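Getting back to letters

November 7, 2021

I wrote my first real letter in years back in August, to my old neighbor Sarahí Figueroa, who moved up to Witlow when her daughter had the twins. I'd been meaning to call her all summer and kept putting it off (you know how it goes, it's always suppertime somewhere), so one evening I sat down with a pad of yellow paper and just started talking to her. Six pages! My hand ached for two days.

She wrote back within the week, and I don't mind telling you I stood at the mailbox and read the whole thing in my slippers. 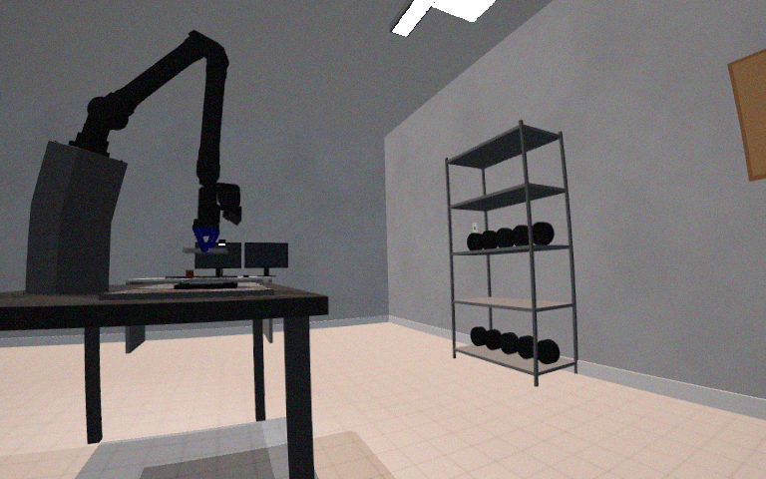
What I had forgotten is how much smaller the news can be in a letter. On the phone I'd never think to mention that the hardware store in Kudbridge finally fixed its front step, or that I've changed my mind about plums. On paper it all goes in – and she sends the same sort of thing back to me, down to what the babies threw off the high chair.

We're up to three letters each now. I keep hers in the drawer with the stamps, and I've started one to my cousin in Trokstead too, though he's a slow reader and an even slower writer, so I'm not holding my breath. If you want to try it, start with somebody who likes to gossip. I'm off to find an envelope big enough for this next one.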